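27 Jun 2018

Since I moved to the new apartment I lose my keys less, and I want to write down how it happened, because a few readers asked me after the post about the move.

In the old place everything had a hook near the door. Here the door opens straight into the room, there is no hall, and the wall beside it is concrete. I tried two adhesive hooks from Gimard and both came down in the first week. So for the first part of June my things went wherever my hand opened. One morning I was searching for over 30 minutes and I missed the bus number 106, the only one that goes directly to my work.

The solution I use now is simple, maybe too simple for a blog. When I come home, everything I carry goes on the table by the window. The keys, the phone, the small red pouch. Nothing goes to the kitchen, nothing goes to the bed. Before I sleep I look at the table one time, and if something is missing I search for it in the evening, when I still have patience.
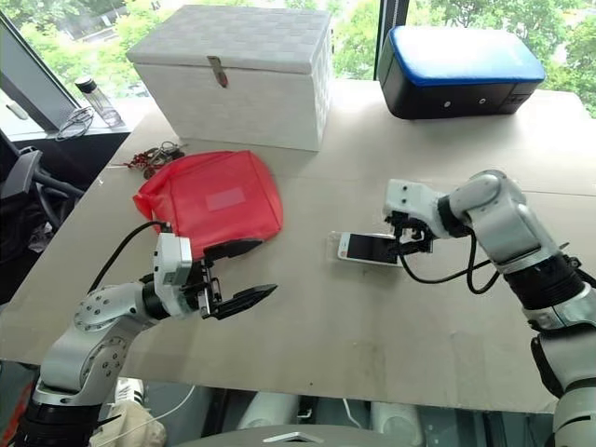

The white woven box was the best purchase of the month. I found it at Van Damme, on the shelf with the returned items, and I like very much that it has a lid with a clasp. I wanted first to put the keys inside, but a closed box is not good for things you need each day – you forget to open it, or you open it and leave everything around it. So the box has the things I need only sometimes: the spare key, stamps, the papers for the apartment, the charger for my old phone. The keys stay outside, always on the left side of the table.

My glasses are a different story. They should have a place on the table too, but I read near the window and I put them down on the ledge, next to my water. I decided to accept this. The ledge is now the official place for glasses.

The pouch is made of fabric and does not keep any shape, so it looks untidy even when it is where it belongs. I was looking at a stiff one from Tallside, in the same red, but I don't want to buy more things to hold things.

Next I must do something with the shoes under the table. I measured the wall behind the door and a narrow shoe rack from Arent could fit there, if the door can still open completely. I will try it with cardboard first.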